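Lo que se descarta también es resultado

Brayan Chávez
Tribuna del Área de Manipulación, Instituto Soltar

En enero, el grupo de aprendizaje por demostración de este instituto cerró la primera fase del proyecto Ustura, dedicada a tareas de colocación de objetos cotidianos en recipientes abiertos. El informe interno consta de una tabla principal, dos anexos y una frase que motiva estas líneas: «Se recogieron 794 demostraciones, de las cuales se conservaron 768». La frase es correcta y nadie en el equipo la discute. Mi objeción se refiere a lo que falta a continuación, es decir, a las 26 demostraciones que no llegaron al entrenamiento y de las que el informe no vuelve a ocuparse.

Sostengo que un método basado en demostraciones humanas debe publicar su criterio de descarte con el mismo detalle que su arquitectura de red. Entiendo que la afirmación puede parecer excesiva a quienes trabajan bajo plazos de entrega. En las reuniones de seguimiento la he defendido con éxito desigual, y la reproduzco en este espacio porque la segunda fase está a punto de comenzar y aún es posible modificar el protocolo.

Conviene recordar el procedimiento. Los operadores no teleoperan un brazo: sostienen una pinza en cada mano y ejecutan la tarea con ellas. De cada sesión se obtienen las imágenes de las cámaras y la trayectoria de ambas pinzas, y con ese material se ajusta una política que después se ejecuta en el robot. La ventaja es conocida. Una persona con las pinzas en la mano trabaja más deprisa que otra ante una consola, y sus movimientos guardan una relación directa con los que se pedirán a la máquina. El coste aparece más tarde, cuando se comprueba que algunas de esas trayectorias no pueden reproducirse, sea por los límites articulares del brazo, sea por una pérdida en la estimación de la pose.

Hasta ese punto, el filtrado parece una operación de higiene. Si una trayectoria es físicamente inalcanzable, se elimina. La dificultad reside en que los movimientos inalcanzables no se distribuyen al azar. Tienden a concentrarse en determinadas posiciones del objeto, en los giros de muñeca más pronunciados y en las aproximaciones junto a una pared del recipiente. Al retirarlos, el conjunto de datos pierde ejemplos en las zonas donde la política más los necesitaría. El porcentaje global de descarte puede ser muy bajo y, aun así, una región concreta de la mesa puede quedar casi sin cobertura.

La tarea del vaso y la cesta ilustra bien el problema. Es, en apariencia, la más sencilla del repertorio: un vaso, una cesta de malla y dos pinzas. Sin embargo, el resultado depende de la distancia entre ambos objetos, de la orientación de la cesta y de la altura a la que el operador decide salvar el borde.

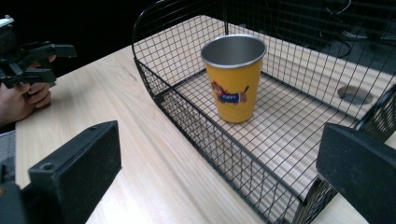
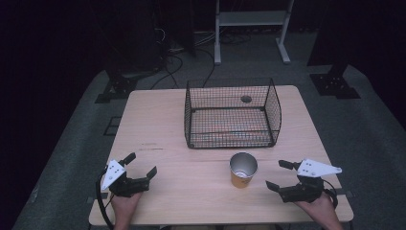 Tarea del vaso y la cesta con pinzas de mano. En la primera imagen, tomada desde una de las pinzas, el vaso se encuentra dentro de la cesta; en la segunda, delante de ella.

Una demostración de este tipo admite al menos dos lecturas. Para quien evalúa el conjunto de datos, lo relevante es la posición final del vaso. Para quien estudia la política, importa además el camino recorrido, porque una pinza que desciende muy cerca de la malla ocupa un espacio que el brazo del robot quizá no pueda ocupar. Nuestro filtro automático atiende sobre todo a la segunda cuestión, mientras que las tablas del informe responden casi exclusivamente a la primera. El lector recibe así una tasa de éxito calculada sobre tareas que ya han pasado por un tamiz, sin información suficiente para saber de qué forma era el tamiz.

Existe, además, un segundo filtro menos visible. Lensa Jemal, responsable de la recogida de datos, ha señalado en varias ocasiones que los operadores con experiencia aprenden a evitar los movimientos que el sistema rechaza. No reciben instrucciones en ese sentido. Sencillamente observan qué demostraciones vuelven marcadas y adaptan su conducta. El efecto es razonable desde el punto de vista de la productividad, pero altera la naturaleza del dato. Lo que presentamos como comportamiento humano natural es, en parte, un comportamiento corregido por el criterio de aceptación. Si ese criterio no se publica, tampoco puede estimarse la magnitud de la corrección.

Liam Inskip, a cargo de la evaluación en el robot, ha expresado una posición contraria que merece ser expuesta con justicia. A su juicio, el usuario final de un método desea saber si la política funciona, y el filtrado pertenece a la cocina del laboratorio. Añade que los revisores rara vez lo solicitan y que un anexo extenso sobre demostraciones fallidas puede interpretarse como señal de debilidad. El argumento tiene fundamento. Yo mismo he retirado anexos de esa clase por consejo de un revisor - y lo lamento -, de modo que no pretendo hablar desde una posición irreprochable.

No obstante, la evaluación de la primera fase ofrece un motivo para la cautela. Se ejecutaron 40 ensayos por tarea, con las posiciones iniciales tomadas de la misma plantilla que se utilizó en la recogida. La coincidencia facilita la comparación entre variantes del método, y como decisión experimental la considero legítima. Ahora bien, también implica que el examen se realizó en el terreno que el filtro había dejado mejor cubierto. Un resultado favorable en esas condiciones acredita que la política reproduce lo aprendido. Sobre su comportamiento con una cesta girada o desplazada hacia el borde lejano de la mesa dice bastante menos, y el texto del informe debería reconocerlo de forma expresa.

A la vista de lo anterior, propongo que la segunda fase incorpore un registro de descartes con carácter obligatorio. Cada entrada debería indicar la tarea, la posición inicial de los objetos, el motivo del rechazo y si este fue decidido por el programa o por una persona. El esfuerzo adicional es moderado. Zinhle Kruger ha revisado ya una muestra de 174 demostraciones con una plantilla provisional y considera que el trámite puede integrarse en la revisión ordinaria, siempre que la lista de motivos sea corta y esté cerrada desde el principio. Una lista abierta conduce a que cada revisor invente su propio vocabulario, inconveniente que ya conocimos en Kotthorpe y que obligó a reclasificar a mano buena parte del material.

Propongo asimismo que una fracción de los ensayos de evaluación se reserve a posiciones con descartes frecuentes. Es previsible que las tasas de éxito desciendan en esos casos. Amos Ostrowski ha advertido, con razón, que mezclar ambos tipos de ensayo en una sola cifra haría imposible la comparación con la fase anterior. La solución pasa por presentarlos en columnas separadas y mantener intacta la medida histórica.

Queda la cuestión de las demostraciones retiradas. La práctica actual consiste en borrarlas al cierre de cada campaña por razones de almacenamiento. Considero que deben conservarse junto con el resto y distribuirse en las mismas condiciones. Un grupo con un brazo de mayor alcance podría aprovechar trayectorias que para nosotros resultan inviables, y quien desarrolle un filtro mejor necesitará ejemplos de lo que el nuestro rechazó. El acuerdo de intercambio con el laboratorio Gebretsadik contempla únicamente los datos aceptados, por lo que su redacción tendría que modificarse antes de la próxima entrega.

El borrador del nuevo protocolo se encuentra en revisión y admite observaciones de todo el personal del área. La sesión en que se debatirá el registro de descartes está convocada para el miércoles, a continuación de la reunión ordinaria de seguimiento.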